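Wrist camera, third try

I promised to write when the arm is finished. It is not finished, but it is October already and I have learned many things, so I write now, before I forget them.

For those who are new: I am building a small robot arm in a shared workshop called Kulach. I work as an accountant and I have never studied engineering. The arm has a gripper with two fingers, and its name is Westero, after the street where I lived when I ordered the first motors. The plan is that Westero can one day take a screw from a mixed pile and put it in the correct cup. At the moment it can take a screw if I put the screw exactly where it expects it.

To do better it needs to see. My first camera stood on a tripod next to the table. This was a good idea until somebody walked past and moved the tripod by the width of a finger, and then every position was wrong and I had to calibrate everything again. The second camera was screwed to the upper arm, but the elbow came in front of it each time the gripper went down. So now the camera sits at the wrist, with a very wide lens, and it goes where the gripper goes.

The holder for it I drew three times. The first one broke when I tightened the screw. The second one was strong, but I had forgotten that the cable needs a place to leave the housing (I looked at it for one whole evening before I understood why it would not close). The third one is good. It is ugly, with a slot on the side which I made larger with a knife, but it holds and I will not touch it again.

Esi Nartey helped me with the software. She showed me that my program was waiting for each picture to be saved before it asked for the next one, and in this time the arm was already somewhere else. Now the saving is done separately. On the first evening after this change I recorded 2,269 pictures, and 187 of them I had to throw away, mostly because of blur when the wrist turned too fast. I made the wrist slower. Maybe it is not the elegant solution, but it is the one I could do before closing time.

The next problem is light. At Kulach we have big windows, and when it is dark outside they behave like mirrors. The table is white and shiny too, so a lamp on the ceiling becomes a bright spot on the table, and my program believes that the spot is an object. Once it tried very seriously to pick up a reflection.
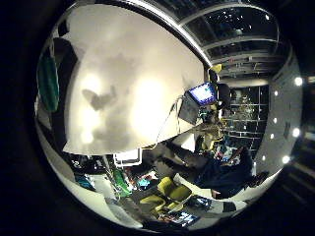

Naa Zakaria says I should put a dark cloth over the table and stop complaining. I will try this first, as it costs almost nothing. If it is not enough, I will take a matte board and fix it with clamps. I also want to reduce the exposure by hand, but then the darker places become too dark, and small black screws are exactly the thing I want to find.

The lens correction is another job. With such a wide lens a straight edge becomes a bow, worst near the rim of the circle. I printed a checkerboard pattern and showed it to the camera from many sides -- this took most of an evening -- and the middle is now straight enough. Near the rim I simply do not trust it, and the program ignores what it finds there.

What is left for this month: the cloth, a clip so that the cable does not pull at the wrist, and labels for the 1,073 pictures I have chosen to keep for training. I do the labels at home after dinner, a few at a time. If someone knows a good way to mark very small objects without getting tired eyes, please write it in the comments.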